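Candle wax on a cotton tablecloth, how do I get it out without wrecking the colour?

Asked by mothballs_37
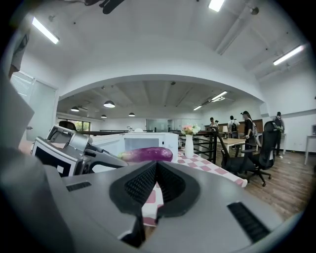

Had people over for tea and somebody knocked a candle. Red one of course. Puddle the size of a saucer soaked in on one side and a few drips up near the hem. The cloth is plain cotton, was my nan's, so not keen on experimenting. I've scraped off what I could with a butter knife and now there's a greasy patch with a pink ring around it. Mum says iron and brown paper, neighbour says boiling water straight from the kettle, the packet of Vunden soaker says not over 40 degrees. Which one do I trust?? Also it's been sitting in the laundry for 2 days now, if that matters. Front loader, no tub worth mentioning.

---

Omico

Your mum is right, mostly. But get it cold first. Cloth in a plastic bag, freezer, an hour or so, then flex it and the leftover wax cracks off. Use the back of a spoon, not a knife, knives catch the threads.

Then the iron. Low to medium, NO steam. Paper towel underneath, paper towel on top, press and lift. Don't rub it back and forth or you'll just push the wax sideways. Swap the paper as soon as you see grease come through. I went through 11 sheets on a stain smaller than yours so have a whole roll handy. Stop when the paper comes up clean.

Greasy patch after that is just oil. Dishwashing liquid, straight on, work it in with your fingers, leave it half an hour, rinse warm. The pink ring is the dye out of the candle and that's a seperate problem. Oxygen bleach soak, the colour-safe sort. About the temperature, go with what the packet says. Test a bit of hem first, old dyes can run.

Whatever you do don't put it in the dryer till the mark is gone. Line only. Heat sets the dye and then you're stuck with it.

---

Motia

boiling water works, did it on serviettes at Christmas. stretch it over a bowl, rubber band, pour from a height. came out great. they were white but

---

gumnut_laundry

Wouldn't do the kettle on something coloured and old, sorry. White serviettes are a different story. Shrinkage too, if it's never had a hot wash.

Agree with Omico on the rest, couple of things to add. Brown paper is fine instead of paper towel as long as there's no printing on it, I used a bag from the bottle shop once and got the logo on the cloth. Very faint but I know it's there. And for the pink ring try a dab of metho on a cotton ball before you soak, working from the back of the fabric, old towel underneath to catch it. Window open. Keep it well away from the iron, and rinse it right out before any more heat goes near it.

Two days is nothing btw. I got one out that had been folded in the linen cupboard since December.

---

mothballs_37

Thanks all. Freezer and iron done, wax is out, patch nearly gone after the dish liquid. Ring is still there but paler. Bought a 500 g tub of the oxygen stuff and it's in a bucket overnight, hem test looked ok. Will have a go with the metho if it's still there tomorow.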